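Section 4. Fitting the Under-Sink Filter

Read this section through once before you turn anything off. The leaflet that comes in the box says the job takes 12 minutes. It does not, unless your plumbing was put in by someone who wanted to help you, and most plumbing was not.

These notes were put together by Nosipho Kekana for tenants of the Navusham and Cludthorpe buildings. They cover the Adams single-cartridge filter only. If you have the older Rukanov unit, go to Section 6, and lower your hopes.

4.1 Before you start

1. Clear everything out of the cabinet. You will be told you can work around the cleaning bottles. You can't.

2. Check the label on the cartridge. The part number should end in 3198. The packaging for the other cartridges looks the same, and the wrong one will screw in nicely and then leak.

3. Find the cold water shutoff. In most Cludthorpe kitchens it is at the back on the right. The plan on the inside of the cabinet door says left. Trust your hands over the plan.

4. Turn the shutoff clockwise until it stops. Open the cold tap and let it run out. If water is still coming after a minute, the valve is worn. Stop and report it.

CAUTION: Do not force a stiff valve with a wrench. Old valves snap at the stem, and the building shutoff is behind a locked door.

4.2 Mounting the bracket

5. Hold the bracket against the side wall of the cabinet and mark the two screw holes. Leave a hand's width of clear space under it. The leaflet allows less, but you'll have to get the old cartridge out someday.

6. Drill shallow pilot holes. Check what is on the other side of the panel first.

7. Screw the bracket on. The screws in the box are soft. Better ones cost very little.

8. Hang the filter head on the bracket with the arrow pointing the way the water flows, from the shutoff toward the tap.

Note: Sinks differ, even between kitchens on the same floor. Look at where your bowl and drain sit before you choose a side for the bracket. A double-basin sink takes up a lot of the cabinet, and the "universal" template in the box seems to have been drawn for no sink in particular.
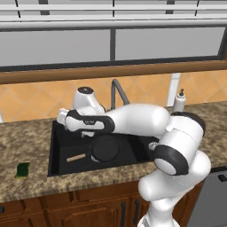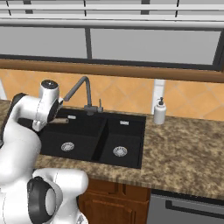

Black sink set in a speckled granite countertop.

4.3 Connecting the hoses

9. Unscrew the cold supply hose from the tap side of the shutoff. Keep a towel under it. Some water will come out whatever you did in step 4.

10. Push the filter's inlet hose onto the shutoff adapter until you feel it click. Pull back on it. If it moves, it wasn't in.

11. Connect the outlet hose to the tap in the same way. Avoid tight bends. The kit claims its hoses are "kink-proof," and we have a drawer of kinked ones.

12. Screw the cartridge into the head by hand, then stop. Tightening it further with a tool will damage the ring and void whatever the warranty is worth.

4.4 First run

13. Open the shutoff slowly, a quarter turn at a time, and watch the joints as you go.

14. Run the cold tap at a medium flow for five minutes. Gray water at the start is carbon dust and should clear. Don't drink it or use it on plants.

15. Dry every joint with a paper towel, wait, and wipe again with a fresh piece. Do this once more before bed. Slow leaks like to wait until you've put the bottles back.

4.5 Changing the cartridge

The maker rates the cartridge at 800 gallons. There is no meter on the unit, so what you are meant to do with that number is unclear. We change ours every June and again in December.

The little light on the filter head is a timer. It knows nothing about your water and will turn red on schedule even if you have been away for months. Replace the cartridge sooner if the flow drops or the taste comes back.

A new cartridge costs some 33 dollars. Cheaper copies are sold online. We tried two kinds. One fit.

If the head drips after a change, take the cartridge out, wipe the ring, wet it with clean water, and put it back. If it still drips, close the shutoff and call the building office before 4 p.m.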